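Revised 7 January 2025

# Removing marks from white tabletops

These notes cover matt white surfaces: painted board, melamine, laminate and solid acrylic. Gloss tops are easier and need only the first two stages. Timber under oil or wax is a different job and is not dealt with on this page.

## Identify the mark first

Most marks on a white top fall into one of two classes. A deposit sits on the surface. It is material left behind by something softer than the top, such as the sole of a shoe, a pencil, an aluminium pan or the unglazed foot of a dish. A scratch is a loss of material from the top itself.

Draw a fingernail across the line at a right angle. If the nail passes over without catching, treat the mark as a deposit. If it catches, cleaning will remove dirt from the groove but will not close it.

Grey lines are more often deposits than people expect. Metal transfer in particular looks like damage and comes away cleanly.

## Stage one: washing

1. Clear the top and brush off grit. Grit under a cloth does more harm than the original mark.
2. Mix 5 ml of washing-up liquid into a litre of warm water.
3. Wipe with a well-wrung cotton cloth, working towards one edge.
4. Rinse with plain water and dry at once.

Standing water should be kept away from edging strips. Where the strip has lifted, dry the joint with kitchen paper before going on.

## Stage two: paste

Mix bicarbonate of soda with enough water to hold a soft peak. Apply with a fingertip to the mark only, leave for 20 minutes, then rub lightly along the line. Rinse twice. Dried bicarbonate leaves a bloom on matt finishes, easily mistaken for wear.

For metal transfer, a cream cleaner works faster than the paste. I use the Bramura cream, diluted by half. Test it inside a drawer front or under the overhang. On painted board, stop at the paste.

## Stage three: melamine sponge

A melamine sponge is a fine abrasive. It will shift nearly any deposit and will also polish a matt surface, leaving a shiny patch visible from a low angle. Limit it to light strokes with the sponge fully wet, and look along the surface towards a window after every few passes.

Algirdas Rätsep wrote in August to recommend a white vinyl eraser before the sponge. I have tried it on two tops and it is now my first choice for pencil and shoe rubber. Crumbs should be brushed off, as they smear when wetted.

## What not to use

- Scouring powder or wire wool, on any of the four materials.
- Acetone on acrylic or painted board.
- Neat bleach. It can yellow some edging adhesives.
- Furniture polish containing silicone. It hides marks for a week and makes later repainting difficult.

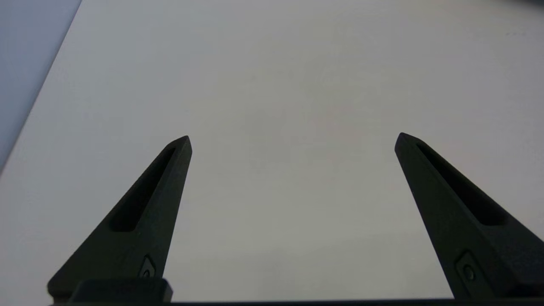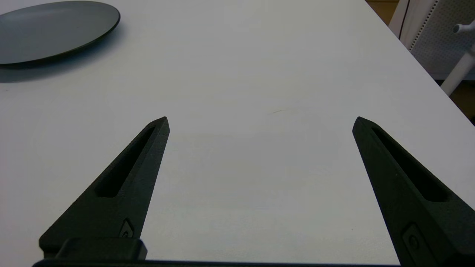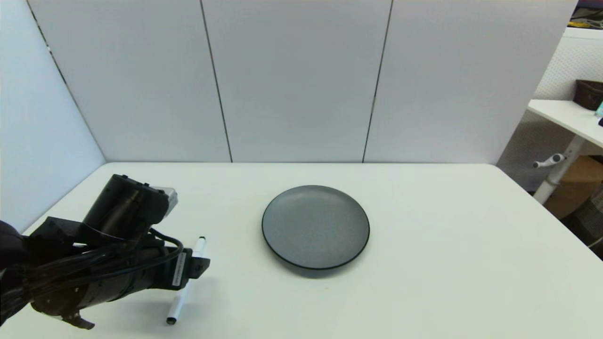 Matt finishes show light marks poorly from directly overhead, so inspect with a lamp held low to one side and move it through a quarter turn. Do this before and after each stage. Faint marks are easily lost once the surface is wet, and it helps to put a scrap of masking tape beside each one. The short greyish streak on the white top in the second photograph is the sort of thing I mean. A line that slight should be given the fingernail test and then the eraser, with the paste held in reserve. If it remains after the paste, leave it. A single light scuff is less noticeable than the polished patch made by chasing it.

## Dishes and other hard bases

Stoneware and slate are a common source of grey lines. Turn the piece over and feel the underside. A rough foot can be eased with 80 grit wet-and-dry paper on a flat board, used wet, then finished with a finer grade. Felt pads are an alternative for pieces that never go in the dishwasher. The Viner pads have held better than the Abbasi ones on glazed bases; on bare stone neither holds for long.

Lift dishes when moving them. Chiharu Aoki suggests a cork mat under anything that is turned at the table, and I have no objection beyond the crumbs it collects.

Cloths used with cream cleaner should be washed separately and without softener.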